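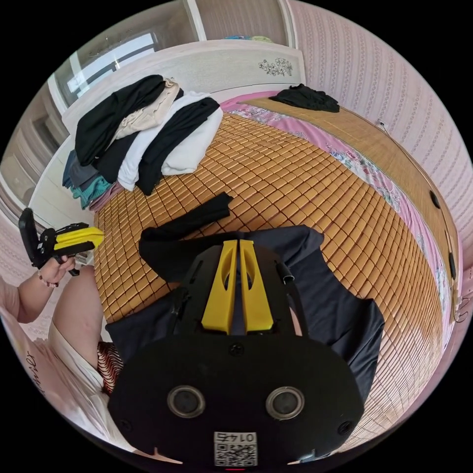

Hemi Faulkner
Workshop and Makers Reporter

A pair of hand-held grippers put together at the Stemia shared workshop has moved from the workbench to the bedroom, where members are using them to handle clothes.

The grippers are black with yellow fingers. An operator takes one in each hand and works through an ordinary chore, such as sorting a pile of shirts or spreading a garment flat on a bed. The recordings are meant to be used later to teach a robot arm to do the same job.

The project is called Mạch and was started in March by Mojtaba Pakzad, who rents a bench at the workshop. He said the first version had stiff fingers that slid off cloth. The current fingers are narrow, with a long opening down the length of each one, and he prints them at the workshop overnight.

"A block is easy. A block stays the same shape when you pick it up," Pakzad said. "A sleeve goes wherever it wants."

Members take the grippers home for a few days at a time. A session lasts up to 40 minutes, with a short break halfway for the operator's wrists. Pakzad asks people to use their own clothes and their own beds, and to leave the room as it normally is. Bedding, window light and furniture differ from home to home, and he wants all of it in the recordings.

Dark clothing has been the hardest so far. Folds in black and navy fabric are difficult to make out in the recordings, and small items laid next to a larger dark garment are easily lost. Pakzad has asked members to include more of it.

The hand grip has also been changed. The first trigger needed a hard squeeze, and two members complained of sore fingers after 15 minutes. A softer spring was fitted, and the grip was made slightly thicker.

Each gripper carries a sticker with a QR code and a number so that it can be matched with its recordings. Parts are kept in a cabinet beside the laser cutter, and members who break a finger are asked to leave a note in the tray and take a spare.

The workshop plans to build another pair once the new mounting plates are cut. The arm itself, on loan from a member, is still being wired. Anyone who wants to borrow the grippers can sign up at the front desk on Monday evening.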